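Grirkum Lidded Storage Case

Home > Storage > Cases and Boxes > Grirkum

In stock. Usually sent out the next working day. Orders placed before 2 pm go the same afternoon, except on Wednesday, when the warehouse closes at midday.

Overview

The Grirkum is a case for things that live at home but get taken out often: sewing notions, letters, spare cables, watch straps, photographs waiting for an album. It was drawn up by Gearóid Quinlan for our Wundetti range and has stayed in the range longer than anything else in it. The shape has hardly altered. We changed the lining two years ago after customers told us the old felt shed on dark fabric, and the new one is a close-woven cotton that can be wiped with a damp cloth.

Most people buy it for a shelf or the top of a chest of drawers. It will also go under a bed with normal clearance, but measure first, and remember that you need room to open the lid as well as room to slide the case in and out.

What it holds

The inside is one open space with no fixed dividers. We sell a divider set separately (see Extras), and a lot of customers make their own from card. A4 paper will lie flat. Ring binders will not fit, and neither will standard vinyl sleeves, which we are asked about most weeks.

Maximum load is 2 kg when the case is carried and more than most households will need when it is left standing. If you are filling it with coins, tools or anything else dense, leave it where it is and lift the contents out by hand.

Colours

Teal and orange is the original pairing and still the one we sell most of. The other options are slate with cream, and a plain dark green that we bring in each October and sell until it runs out. We don't mix parts between colours, so please don't ask the packing team to swap a lid.
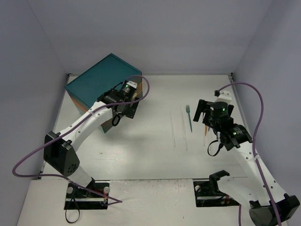
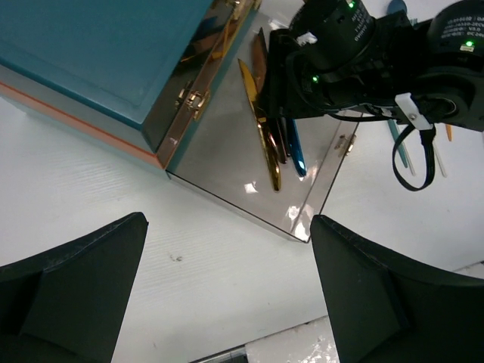

Screens vary, and blues and greens suffer more than most. If the shade matters because you are matching curtains or a painted wall, ask us for a colour card. It is free and comes by ordinary post.

Caring for it

Dust with a dry cloth. For marks on the outer panels, use lukewarm water with a drop of washing-up liquid, then dry straight away. Keep furniture polish off it. Polish leaves a film on the shiny surfaces that shows every fingerprint afterwards, and it is a nuisance to remove.

Leave the case out of direct sun if you can. Zinhle Makhubela on our workshop bench kept one on a south-facing sill for 18 months as a test. The top had faded by the end -- not badly, but you could see where a book had been sitting on it.

Hinges need nothing for the first year. After that, a very small amount of sewing machine oil on a cotton bud will keep them quiet. If a screw works loose, tighten it by hand with a small screwdriver and stop as soon as it bites.

Extras

Divider set, Clurkadlow pattern: four slotted strips in grey board. They push together without glue and can be trimmed with scissors.

Yu lining sheet: a replacement for the base lining, cut to size. Peel out the old one from a corner and press the new one down from the middle.

Colour card: free, one per household.

Spare hinge with screws: sold singly.

Delivery and returns

Delivery within the mainland is free on orders over £70. Below that there is a flat charge, shown at the basket before you pay. Islands and Highland postcodes may take a few days longer.

You have 30 days to send the case back for a refund if it is unused. Please keep the outer carton until you are sure. We can't accept returns packed in a bag, as the corners get knocked and the case is no good to anyone afterwards. If yours arrives damaged, send us a photograph of the carton and of the damage and we will replace it without asking for the first one back.

Common questions

Does it lock?
No. The lid rests shut under its own weight.

Can I stack two?
Yes, if the lower one is closed and the upper one is lightly filled. We would not stack three.

Is it suitable for a bathroom?
A dry one, yes. In a room with a shower the lining will go musty in time.

Do you engrave?
We used to. The person who did it retired and we have not found another, so for now we can only include a gift note, up to 30 words -- type it in the box at checkout.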